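Progress report no. 2 to Estico, household furniture repair program
Submitted Sep 6, 2025
Prepared by Gorazd Đorđević

The report covers work since the interim payment was released. It follows the headings of the grant agreement, except that storage and transport have been merged, as agreed by phone. Financial tables go separately through the portal.
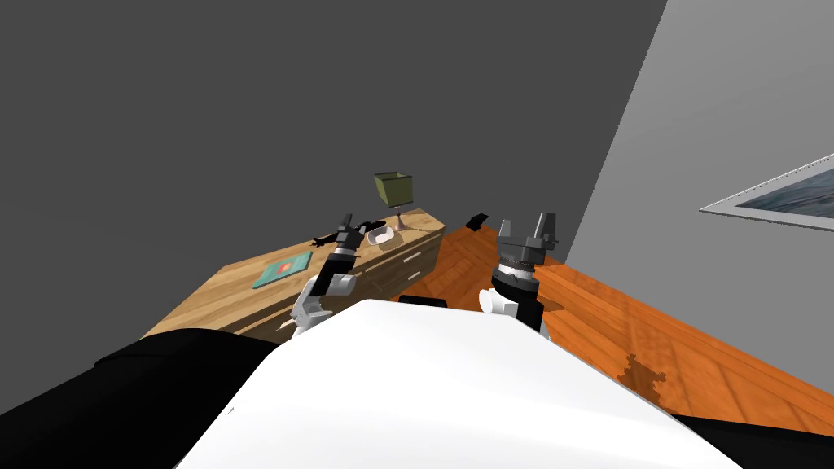
**Nuvholm Housing Trust – Furniture Repair and Reissue Department**

## 1. Position against target

The agreement calls for 2,000 repaired pieces to be reissued to tenants over 36 months. At the close of the reporting period, 1,222 had been reissued. A piece is counted when it has passed final inspection and the tenant has signed the receipt. Pieces repaired but still in the store are excluded, as are pieces returned within the settling period and not yet sent out again.

The first report counted pieces at final inspection. The figure there was therefore higher than it would have been under the present rule, and the two reports should not be compared directly. A restated figure for the earlier period is in the financial annex, on the tab labeled "Reissue".

Output was uneven. Chairs and small tables moved quickly all year. Chests of drawers and dressers were slow, partly through a shortage of usable drawer runners and partly through the drying problem covered in section 3. Wardrobes were taken in only when they could be knocked down flat at the collection address. That rule will stay in force until the goods lift is replaced.

## 2. Intake and grading

Intake is graded on arrival as A (clean and reissue), B (bench repair), C (strip for parts) or D (dispose). The grading sheet was revised in the spring. The old sheet asked for a single overall grade, and two graders could reach different results on the same piece depending on whether they looked first at the carcass or the surface. The new sheet grades carcass, moving parts and surface separately and takes the lowest of the three. Agreement between graders has improved on repeat checks.

One side effect should be noted. More pieces now fall into grade B on surface alone, with sound joints and good drawers. Some of these would be acceptable to tenants as they are. From the next period, graders may mark such a piece "B, surface only", and it will be offered unrepaired at the viewing day before any bench time is spent on it.

Infested timber remains the main reason for grade D. Suspect pieces go to the isolation bay and are bagged. The bay has no heating and the bags are checked weekly. Live activity is harder to detect in cold weather, so a suspect piece received in winter is held through to the following warm season. This ties up floor space, and no better arrangement has been found at a reasonable cost.

## 3. Bench work

### 3.1 Drawers

Drawer faults account for most of the bench time on case furniture. The usual faults are worn runners, loose bottoms and failed corner joints. The standard sequence is now:

1. Remove all drawers and mark each with its position.
2. Check the carcass for square before any drawer is worked on.
3. Repair or replace runners.
4. Repair drawer sides and bottoms.
5. Refit, ease and wax.

The second step was added after a run of drawers that had been eased to fit a racked carcass and then jammed when the piece was set down on a level floor. Correcting the carcass first adds time at the front of the job and removes most of the refitting at the end.

Replacement runners are cut in-house from recovered hardwood. Softwood was tried on a small batch and wore visibly during the cycling test, so it has been dropped. Metal slides are replaced like for like when a matching pair is in stock; otherwise the piece goes to grade C. Converting a metal-slide carcass to timber runners was considered. The side clearance is generally too wide, and the packing needed to fill it proved unreliable.

### 3.2 Adhesives and clamping

Animal glue is kept for chairs and for older case pieces with traditional joints. PVA is used elsewhere. The two are not mixed on one joint, and old glue is cleaned out to bare wood before reassembly. Clamp time has been extended in cold weather, with the time in and time out written on tape on the clamp.

Several joints opened in storage during the winter. The failed pieces had all been glued on the north side of the shop, where the temperature at bench height drops overnight below the minimum on the adhesive label. Glue-ups have been moved to the south benches, and no further failures of this type have been recorded.
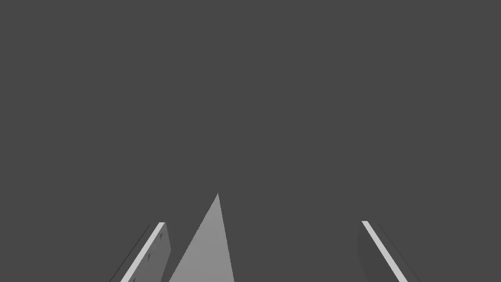

Timber moisture is a separate matter. Furniture arriving from unheated garages and sheds is often well above the moisture level of a heated apartment. If it is glued and finished straight away, panels shrink after delivery, tops crack along glue lines, and drawers that fitted on the bench become loose. Wet intake is now stacked on battens in the drying area and tested with a pin meter on the underside or back until two successive readings agree. Only then is it released to the bench.

The drying area was sized for a smaller intake and has been full for most of the period. The queue for case furniture in section 1 is largely a queue for this space. A quotation for a second dehumidifier has been received from Hubmann and is within the contingency line. Approval is requested in section 7.

### 3.3 Surface finishing

The shop has standardized on Humolard, a water-based clear finish, for tops and drawer fronts. It replaces a solvent-based varnish that required the extraction system to run overnight. Adhesion over old shellac was poor in the first trials. Scuffing the old surface and applying a barrier coat solved this on all but the heavily waxed pieces, which are stripped.

Water-based finish raises the grain on open-pored timber, and an additional sanding between coats has been written into the work instruction. Test panels were left under wet glasses overnight and inspected in the morning. Faint rings were seen on panels cured for less than a week and none on the rest. Finished tops are therefore held for a full week before delivery.

Painted pieces are tested for lead before any abrasion. A positive result sends the piece to grade D without exception.

## 4. Stability and wall fixing

Every chest, dresser and bookcase above knee height now leaves with a wall restraint fitted by the delivery crew. In the earlier period the restraint was supplied in a bag for the tenant to fit. Follow-up visits found many of the bags unopened, generally in the top drawer.

Crew fitting raised two questions. The first is permission to drill. Tenants of the Trust are covered by a standing consent, and tenants of partner landlords need it in writing before the delivery slot is booked. The second is wall type. Hollow partition walls in the newer blocks need a different anchor from the masonry in the older ones, and the crew carries both. Where neither holds, the piece is not left upright in a room used by children; an alternative low piece is offered.

A stability check has also been added at final inspection. The piece is placed on a level board, all drawers are opened together, and a weight is hung from the topmost drawer front. Pieces that lift at the back are given a ballast board under the bottom drawer or are downgraded. The check assumes empty drawers, the worst case for most of the designs handled.
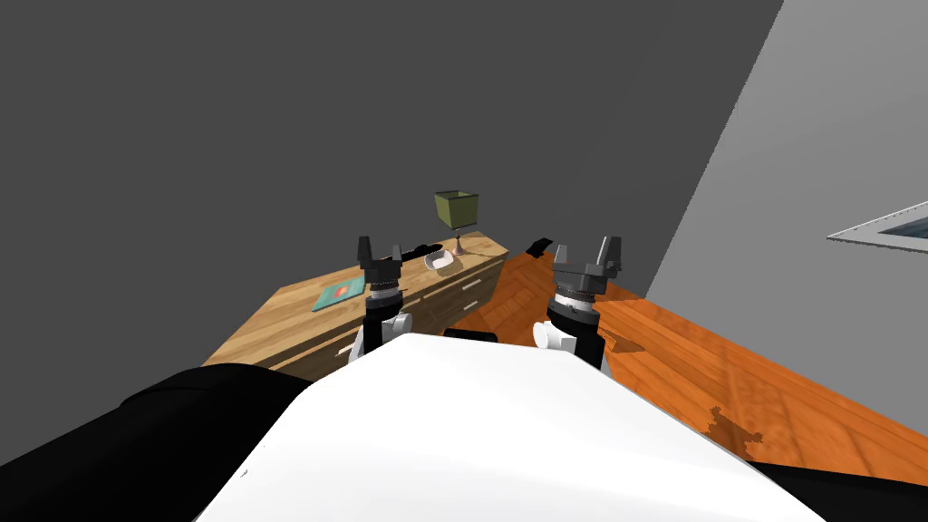
*Wooden dresser and lamp, rendered view.*

## 5. Electrical items

Lamps are taken in only when they come with other furniture. Each is inspected, rewired where the cord shows wear, and tested for insulation and polarity. Lamps with a metal body and no protective ground are not reissued. Bases are checked on a tilted board, and a lamp that tips is either weighted or sent for parts.

The test instrument was out for calibration for part of the summer, and a backlog built up. It has since been cleared. A loan instrument should be arranged before the next calibration falls due.

## 6. Storage, transport and returns

The store was re-racked in early summer. Dressers had been stacked two high with blankets between them, and transit marks on the lower tops were a recurring cause of rework. They now stand on single-level racking with drawers strapped, not taped. Tape had lifted fresh finish from several fronts.

The van remains the weakest part of the operation. It was off the road twice for the same tail-lift fault, and deliveries were rebooked each time. The repairer has replaced the control unit and regards the fault as closed. We would prefer to see it through a cold spell first.

Returns are low and mostly concern size. Tenants measure the space for the piece and overlook the stair turn. The booking form now asks for the narrowest width on the route in, with a sketch of where to measure. Faults proper were limited to sticking drawers and one split seat rail. The rail had been repaired across an old dowel hole, and the method has been withdrawn.

## 7. Decisions requested from Estico

- Approval to buy a second dehumidifier from the contingency line.
- Confirmation that the counting rule in section 1 is acceptable for the rest of the grant.
- Agreement to move the unspent training allowance to wall anchors and restraints, where spending is ahead of plan.

## 8. Next period

Work to December will concentrate on the case furniture queue. If the dehumidifier is approved, the drying area will be extended into the space now used for flat-packed wardrobes, and those will go to the mezzanine. The mezzanine floor loading has been checked for this use and the drawings are on file.

The work instructions for finishing and for wall fixing will be reissued together. The draft on wall fixing is with the partner landlords for comment; two have replied and neither has asked for changes to the anchor schedule. Their written consents will be attached to the next report as they come in.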